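Start > Aktuelles > Technik und Betrieb

Kategorie: Automatisierung / Arbeitssicherheit

Februar, 14:30 Uhr | Redaktion Danodberg

Fehler in der Haltefunktion: Institut setzt Freigabe der Greifsteuerung aus

Das Institut Danodberg hat die Freigabe der Greifsteuerung Igwe vorläufig ausgesetzt. Bei der Auswertung einer Versuchsreihe in der Simulation wurde festgestellt, dass der virtuelle Roboterarm nach einem ausgelösten Halt in 160 Durchläufen ohne erneute Bestätigung wieder anfuhr. Die Reihe umfasste rund 3.000 Durchläufe. Personen waren zu keinem Zeitpunkt gefährdet; die betroffene Fassung der Steuerung ist nach Angaben des Instituts an keiner realen Anlage in Betrieb.

Die Versuche gehören zum Vorhaben Tristidside, in dem ein von der Decke hängender Arm Haushaltsgegenstände wie Tassen, Teller und Schalen handhaben soll. Jede Bewegungsfolge wird zunächst am Rechner geprüft, bevor sie auf den Versuchsstand am Standort Budham übertragen wird. Zum Prüfumfang zählt seit dem vergangenen Herbst auch das Verhalten bei einem Sicherheitshalt dicht über der Arbeitsfläche.
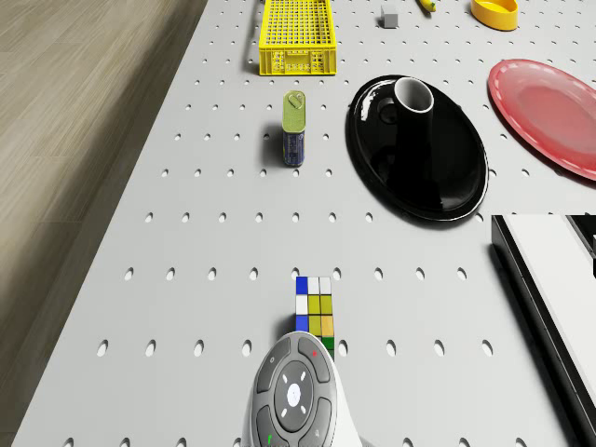

Simulierte Arbeitsumgebung des Vorhabens Tristidside 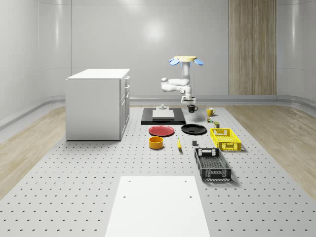
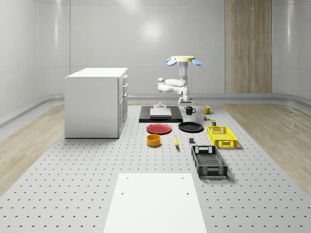
Nach Einschätzung von Celeste Gallardo hätte der Fehler früher auffallen müssen. Die Protokolle hätten den Wiederanlauf von Beginn an verzeichnet, er sei jedoch als gewöhnliche Fortsetzung der Bewegung gewertet worden. Wer nur prüfe, ob ein Gegenstand am Ende am vorgesehenen Platz stehe, übersehe einen solchen Vorgang zwangsläufig, so Gallardo. Sie sprach sich dafür aus, jeden Wiederanlauf künftig als eigenes Ereignis zu erfassen und gesondert freizugeben.

Die Ursache ist nach derzeitigem Stand eingegrenzt. Beim Übergang vom Anfahren zum Greifen lädt die Steuerung einen neuen Satz von Bewegungsparametern. Fällt der Halt in diesen Zeitraum, wird das gesetzte Haltesignal überschrieben - der Arm behandelt den Auftrag dann als weiterhin gültig. In den übrigen Abschnitten der Bewegung wurde das Signal ordnungsgemäß gehalten. Ob auch das Ablegen von Gegenständen betroffen sein kann, wird noch untersucht.

Eine korrigierte Fassung liegt vor. Sie soll weitere 3.000 Durchläufe in der Simulation absolvieren, wobei der Halt gezielt in den kritischen Übergang gelegt wird. Die Auswertung nehmen zwei voneinander unabhängige Stellen vor. Bis zum Abschluss bleibt die Übertragung neuer Bewegungsfolgen nach Budham gesperrt; bereits freigegebene Abläufe mit der älteren Steuerung sind davon ausgenommen.

Der Prüfbericht wird den am Vorhaben beteiligten Stellen nach Abschluss der Auswertung zugeleitet.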